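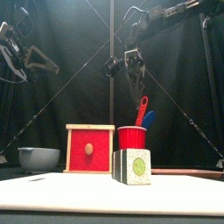

What is the Flivholm Open Day?

The Flivholm Open Day is a yearly public visit to the robotics workshop of the same name, where people can watch robot arms handle ordinary household objects and talk with the engineers who program them.

Flivholm Open Day

The Flivholm Open Day is a free event held at the Flivholm workshop, a robotics lab set up by the engineer Tsutomu Sasaki. It is best known for its tabletop demonstrations, in which two robot arms work over a shared white table with boxes, bowls, cups and kitchen tools. The first open day took place on July 4, 2018, and drew up to 1000 visitors, far more than the small staff had planned for. It has been held every summer since, with a shorter evening version in December aimed at students.

Background

Flivholm began as a repair shop for factory arms. Sasaki had spent years keeping machines running for Plasico, a maker of molded kitchen goods, and he wanted a place where the same kind of arm could be tried on messier work than packing trays. Reiko Oda joined him to write the control software, and Kenta Sakamoto came a year later to build grippers.

Neighbors kept stopping at the door to watch. Oda suggested letting them in properly for a day, and the idea stuck. She also wrote the rule that still shapes the event: every demonstration must use things a visitor could find at home. Wooden boxes with knobs, plastic bowls, spatulas and foam blocks have all become regulars, and some returning visitors greet them like old friends!

The tabletop demonstration

The main attraction is the two-arm table, known among staff as the Brurkitz after the street where the workshop stands. The arms reach in over the table from either side, and a black curtain hangs behind it so that the objects stand out clearly for the cameras and for the crowd. One of the arms has a small camera strapped to its wrist, which gives a close view of whatever its gripper is about to touch.

Tasks are short and easy to follow. An arm may be asked to pick a utensil out of a cup, set it in a bowl, or take hold of a round knob on the front of a box. Simple as they sound, these jobs are wonderful to watch up close. A looped handle leaning in a red cup gives a two-fingered gripper very little room, and a cup standing on a foam block can tip if the arm comes in too low. Visitors tend to go quiet as the fingers close, and a clean lift usually gets a cheer.

Operators guide the arms by hand in the morning session. In the afternoon the arms run on software trained from earlier sessions, a collection that Oda's team put at 3000 recorded attempts by the second open day. Failed attempts are kept in the collection along with the good ones, and visitors who ask are shown both.

Visitor program

Groups are taken through the workshop in turn, starting at the gripper bench. Sakamoto lets people squeeze different finger shapes and feel how a wide pad and a narrow tip behave on the same spoon. From there the tour moves to the two-arm table and ends in the yard, where there is tea and usually a long line of children with questions.

Ayane Ikeda runs the "Pick the Next Object" session, easily the most popular part of the day. Visitors choose something from a shelf, say where it should go on the table, and guess how the arm will handle it. The choices can be delightfully unkind. Soft hats, wet sponges and a ball of yarn have all been sent to the table, and the yarn has been requested every year since.

Children under 6 may attend with an adult but are asked to watch the table from the raised benches at the back.

Research use

The open day also serves a practical purpose. Nanami Koyama, who studies how people talk to machines, collects the spoken instructions that visitors give during Ikeda's session. Her first set held 1715 instructions and showed how loosely people name everyday things: the same spatula was called a flipper, a turner, a scraper and "the blue one." The set was later used in the Sydorenko project, which looks at how an arm can ask a short question back when an instruction is unclear.

See also

Household robots
Robot grippers
Science open days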